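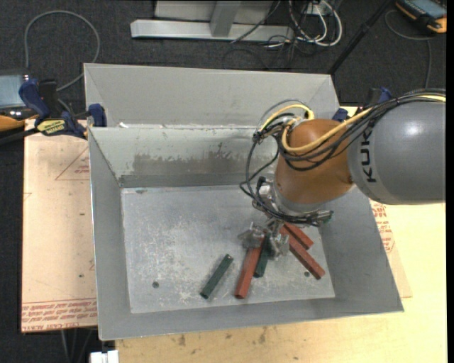

Clamping a sheet-metal bin to a wooden bench (and getting it clean after)

Quick one, written up between jobs. Sobia Soomro asked how we hold the grey bin down at Wimcombe without putting screws through it. Clamps. Blue ones, up along the rim. Takes ten minutes if the bench is clear.

You need

Four bar clamps, one-handed trigger type is easiest
Scraps of 18 mm ply for packing
Rag, stiff nylon brush, dustpan
Degreaser (we use the Flendale stuff, anything mild is fine)
600 grit wet and dry, only if there are burrs
Pencil
Gloves. Sheet edges bite.

Before you start

Take everything out. Bars too, both colours, don't just shove them down one end. Stack the green and the reddish-brown ones separately on the floor or a trolley so you can see if one's gone missing.

Run a gloved finger along the rim. If it catches, knock the burr off with the 600, a few light strokes and stop. Wipe the grit up.

1. Place the bin

Set it on the tabletop and push down on each corner in turn. Rocks? Slide a bit of thin packing under the low corner till it doesn't. Pencil round the base so you can put it back in the same spot later.

2. First clamp

Start at one back corner. Jaw over the rim, pad flat on the metal. Because the walls slope out you won't get a square bite straight away, so cut a little wedge of ply and slip it in behind the pad. Snug only. Do not reef on it yet.

3. Opposite corner, then the rest

Same again at the other back corner. Check against your pencil line. Then add the other two further along the rim, wherever it flexes most when you lean on it. Now go round and tighten them all a bit at a time, half a squeeze each. If the rim starts to bow you've gone too far, back off.

4. Look where the bars stick up

Clamp bars and handles should point out and away from the opening. Anything hanging over the inside will get whacked, and so will your knuckles when your reaching in.

5. Clean

Brush the white dust off the floor first, dry. Wet it and you've made paste. Then degreaser on the rag, floor then walls. The dark band low on the back wall of ours takes two or three goes and you may never shift all of it. Leave it. Scuffs are scuffs.

Got small holes in the floor of the bin? Put tape over them while you're wiping or the runoff ends up on the bench timber. Peel the tape after.

6. Bars back in

Lay them in loose, don't drop them from height. Angles don't matter, overlapping is fine.

Few things people ask

Can I use two clamps? On a small tray, sure. On one with a tall back like this, no, it twists.

Do I need 316 stainless? No. Plain sheet does the job indoors. Orsolya Csizmadia priced a 316 one for the Okance shed and went off the idea pretty fast.

How often to re-tighten? We do ours first thing, seperate from the clean. Grab each clamp and wiggle, give it a squeeze if it moves.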